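I finally made it out to the open day at Vovari, the old research campus outside Skolton that I've been hearing about since I moved here. Sayaka Nakajima, who I know from my pottery class, had a spare place on the morning tour and asked me in September if I wanted it. Of course I did!

We left the car in the overflow lot by the main gate and picked up our badges (mine said 341, Sayaka's said 286, and no, we never worked out the system). There was a shuttle, but the line for it was long and the nice man at the desk told us the walk to the buildings was easy, straight up the campus road. So off we went with our paper maps and a coffee each.

I'm so glad we walked. I had pictured parking lots and chain-link, and what you get is a long paved road with big leafy trees on both sides, nearly meeting over the top. It's the kind of road that makes you slow down and talk less.

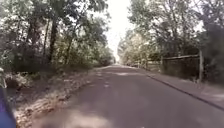
Sayaka grew up near Nagano and said it reminded her of the way to her grandmother's house, only flatter. I kept drifting over to the left, where there's no curb and the asphalt just gives way to dirt and dry leaves, all tans and browns. Behind that it's bushes and undergrowth, pretty wild for a place with a reception desk. If you go, wear shoes you don't mind getting dusty - I had my good suede ones on, naturally.

The tour itself started in the Torulov building, in a lobby with terrible chairs and very good cookies. Our group had a retired surveyor in it who asked all the questions I was too shy to ask, mostly about drainage. We saw the greenhouse, the old print room and 4 of the 5 workshops (the last one was locked and our guide didn't have the key). The print room was my favorite. They still have the map drawers, huge flat ones, and we were allowed to open them and look at the planting plans for the grounds. I found our road on one of them, drawn in ink with every tree as a tiny circle!

Lunch was soup in the cafeteria, cash only, so bring some. Sayaka had the lentil and I had the squash, and hers was better.

We took the shuttle back to the gate because my heels were rubbing by then. Sayaka already wants to sign up for the spring one, and I told her to put me down too.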